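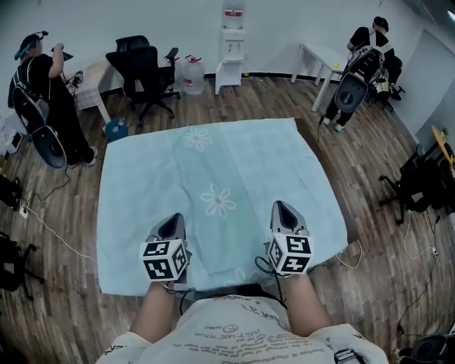

Setting out the repeat is the stage of the Drandell Frieze Stencil most people skip, and it accounts for most of the letters we get. The design, called Sosness, is a whiplash-stem poppy border in the manner of 1900, and a curve like that shows up every shortcut. Before you go near a wall, get your eye in on something with a pattern already on it. A light blue cloth with two pale white flowers, spread flat on the floor, will do nicely: look from one flower to the other, guess the centre of each, and lay a tape between them. Then do it again and see how far your two answers differ. Most people go a bit quiet at this point.

Section 2: Setting out and hanging the stencil

Read the whole section before starting. It is shorter than repainting a hallway.

You will need

The stencil plate (406 mm high, one full repeat of 854 mm)
The corner plate
Spirit level, steel tape, soft pencil
Chalk line
Low-tack tape
Lining paper for the trial strip
A helper, or a very patient shelf

Marking the wall

1. Decide how high the frieze will sit. The usual place is directly under the picture rail. If you have no picture rail, leave a gap of 10 mm below the ceiling or coving.

2. Mark the height at one end of the wall and carry it across with the spirit level. Do not measure down from the ceiling at intervals. Ceilings in houses of the right date for this design are level only by coincidence.

3. Snap the chalk line through your marks. Blue chalk brushes off. Red chalk does not, whatever it says on the packet.

4. Find the middle of the chimney breast, or of the longest wall if you have no chimney breast, and draw a short upright there. The first poppy goes on this line.

5. Work outwards from the upright in both directions, marking off 854 mm each time, until you are within one repeat of the corner.

Note: Measure each mark from the upright and not from the mark before it. Small errors add up, and they always add up behind the door, where visitors stand to take their coats off.

The trial strip

6. Pin lining paper along the longest wall and stencil two full repeats in pencil only. Stand in the doorway. If the stems seem to be climbing, your line is off. If they seem to be drooping, your line may be fine and the wall may be at fault, in which case trust your eye and cheat the line until it looks right.

7. Leave the strip up overnight and look at it by lamplight. The border is a good deal busier after dark.

Hanging the plate

8. Line up the notches in the top edge of the plate with the chalk line. The word DRANDELL should be facing you and the right way up. If it is facing the wall, your poppies will grow backwards.

9. Tape the top edge first, then the sides. Leave the bottom until last and smooth the plate downwards with a dry hand.

10. Press the thin bridges between stem and leaf. They lift when they think you have finished.

Caution: The bridges are the weakest part of the plate. Do not peel it off by pulling on a tendril, tempting as the tendril looks.

Corners

Fold the corner plate along the scored line before taping it. The design there is a closed bud with no long stem, and it can be slid either way to take up whatever is left over. Never stretch or squash the main repeat to make it fit. The designers of the period hid their joins under a leaf and so should you.

Note for owners of the first edition: the corner plate was scored on the wrong side. Fold it away from you, and accept our regrets. Corrected plates, recut by Lutfa Siriwardena at the Orham workshop, have a small round hole in the lower edge.

Once the plate is hanging flat along its full length, go on to Section 3, Loading the brush. You will want much less paint than you think.

Revised Oct 9, 2024

Filed under: Period Interiors > Stencils & Friezes > Instructions

10 comments | 2 shares

Related
Section 3: Loading the brush
Cleaning and storing your plate
The Koo lily border: which walls suit it
Picture rails, and living without one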